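Getting scuffs and specks off a grey metal toy bin?

Hagos Adugna
We keep the plastic dinosaurs and an orange cup in a grey metal bin on the table. The sloped back wall is covered in dark specks. A cleaning site told me to leave neat vinegar on it for 25 minutes. I have my doubts. Has anyone here tried that on bare metal?

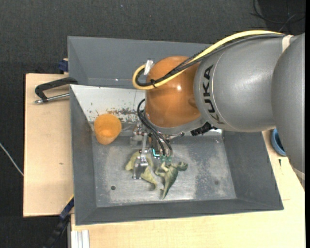 Mallititz, November

Kidus Chala
I wouldn't. Those tips get copied from page to page and never tested. Take the toys out, tip out whatever is lying there, then use warm water, washing-up liquid and a soft cloth. If the specks stay put after that they may be in the metal, and I don't believe any bottle will shift them. Dry it properly.

Nikolaidis
Turnix spray, 15 minutes, good as new!!

Kidus Chala
Good as new according to the label? The link you gave last time was a 404.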